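The Long Count in Burkesus

In most years the race for the county seat at Burkesus is settled before the evening news. This spring it took 41 days, two recounts and a hearing before a state judge to establish that Lutfa Sultana had won it by 6 votes.

The result, certified in May 2023, has since been cited by both parties as proof of whatever they already believed. Republicans in the district point to the late-arriving mail ballots. Democrats point to the polling place in Barua that opened more than an hour behind schedule. The record of the hearing, which runs to 285 pages, supports neither account in full, and it deserves a closer reading than it has received.

Sultana entered the race as a former school board member with little money and no endorsement from her own party's county leadership. Her opponent had held the seat for three terms and had not faced a serious challenge in any of them. Early commentary treated her candidacy as a protest. Her campaign spent almost nothing on television and put its effort into the apartment districts east of the river, where turnout in local elections has long been poor.

It was there that the national argument arrived. A remark by the incumbent at a candidates' forum, to the effect that the county needed "someone whose family has been here a while," was recorded on a phone and played on cable programs for most of a week. His campaign said he had been speaking of his own roots. Sultana declined several invitations to respond on air and issued one written statement, four sentences long, on the subject of bus service.

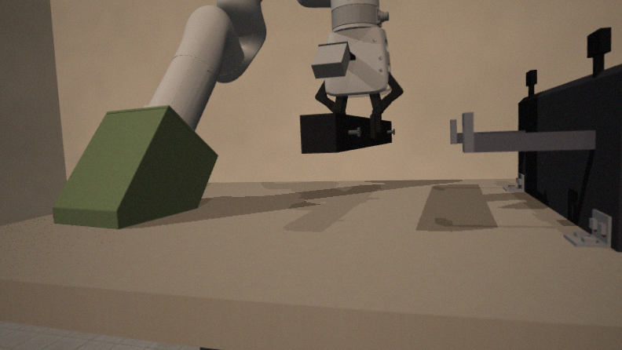 Her advisers disagreed with that decision at the time. Several of them wanted a press conference, and at least one donor withdrew when none was held. The precinct returns suggest that the advisers may have misjudged the voters. In the eastern precincts, turnout rose sharply. In the older neighborhoods near the courthouse, where the remark might have been expected to help the incumbent, it hardly moved at all.

The hearing turned on a narrower matter. A batch of 60 ballots from Barua had been set aside on election night over mismatched signatures, and the two sides differed on whether voters had been given a fair chance to correct them. State law requires notice by mail. The county had sent it, but to addresses drawn from a list that was two years old. The judge ordered fresh notice - by mail and by telephone - and a new deadline. Most of the voters came forward.

The county has promised to update its address file before the next election. It has also signed a contract with Dodetero, a records firm, to review its signature procedures, and a first report is due in July. Members of the county board from both parties have asked that the report be made public in full. The county attorney has so far agreed only to release a summary.

Sultana was sworn in at the Otuvano community hall, the county chamber being closed for repairs. Her first motion concerned the evening bus route to Barua. It was referred for further study by a vote of five to four.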